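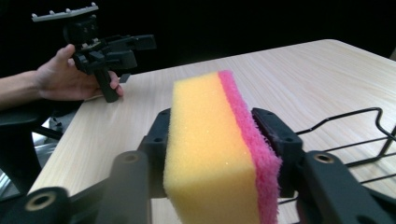 A commenter on part one of this build wanted to know why my gripper could pick up a screwdriver all day long but chewed straight through anything soft, and whether the fix was a weaker spring. I tried the weaker spring. Then it dropped the screwdriver. So part two is all about squeeze, and how I got a pair of hand-held grippers to hold a kitchen sponge without mashing it flat or letting it fall out.

If you're starting fresh, go print the Flultgate jaw set first and come back. I'm using black plastic for everything that moves, with metal bushings where the arms pivot. You can skip the bushings, but I did that on my first pair and the holes went oval before the end of May. Lesson learned!

Start with the arms off. Press each bushing in slowly with a vise (mine lives at the shared shop, and I've been known to use a big C-clamp at home) and stop the second it sits flush. If it goes in crooked, back it out and try again - a crooked one will make the jaw drift sideways when you pull the trigger, and you'll spend an evening blaming the trigger. Ask me how I know.

Next, hook up the linkage and leave every screw half a turn loose. Work the trigger a few times, watch the jaws, and snug the screws one at a time. When the jaws start to drag, the last screw you touched is too tight.

Now the squeeze. I set the stop screw so the jaws close to 6 mm apart with nothing between them, then grab a sponge, the two-layer kind with foam on one side and scouring stuff on the other. It's a great test piece because the two sides push back differently. You want a little dent where the jaw presses and no more than that. If the sponge folds in the middle, back the stop screw out a quarter turn. If it slides when you tip the gripper, go in a quarter turn.

Do 5 grabs at each setting before you change anything. Tip it, turn it, set it down, pick it up again from the thin side. Then do the same with the second gripper, and don't just copy the first one's setting over! My two ended up almost a full turn apart, and I printed them from the same file on the same spool.

Once both hold the sponge, try the screwdriver again. Mine held fine with the original spring back in, so the spare from Saltora went in the parts drawer.

Part three will be the trigger return, which still sticks on the left one.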